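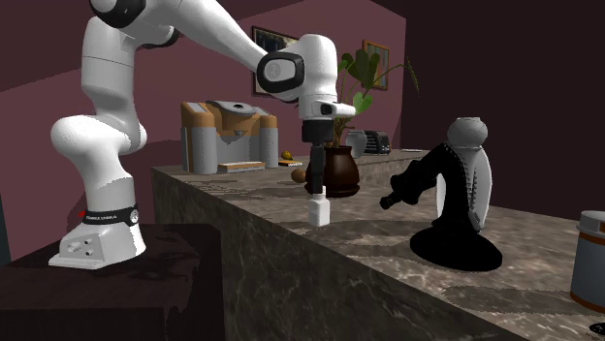

Guides > Automation > Costs and planning

How to budget for a first robot arm

The price on the quote covers the arm, its controller and usually a teach pendant. Most of the overspend comes from everything else, so start your sheet with the work and put the arm in last.

Step 1. Write down the job
Describe one task in a few lines: what is picked up, what it weighs, how far it travels and what stands close by. Small bottles on a crowded worktop need long, narrow fingers and careful approach paths. Boxes on a clear pallet don't.

Step 2. Try it in simulation
Do this before asking for prices. Model the worktop at its real height and put the arm on its own pedestal beside it. Leave the clutter in. Check that the gripper can come straight down on the item without the wrist or forearm meeting anything behind. Rami Bataineh set up our first trial at Qaisi and found the pedestal had to move, a change that cost nothing at that stage.

Step 3. List the extras
Give each of these its own line:
- gripper, plus spare fingers
- pedestal and floor fixings
- cables, air supply if needed
- safety assessment and any guarding
- training for two people
- delivery and lifting

Our pedestal came to 1533 with fixings. We had put down 1000.

Step 4. Get 3 quotes
Send every supplier the same job description and ask them to price the same list. Frans Schouten, who does our purchasing, returns any quote that rolls the gripper into "accessories".

Step 5. Allow for time
Staff hours are a cost. Ask who will write the programs, and who will cover that person's normal work. If the answer is an outside integrator, get a day rate in writing, including travel.

Step 6. Hold something back
We kept 1000 for changes after installation and spent it all by July, mostly on new fingers. Put the yearly service on next year's budget now, and check what the warranty says about grippers from another maker.

Filed under: Buying equipment, Robot arms, Small workshops

3 comments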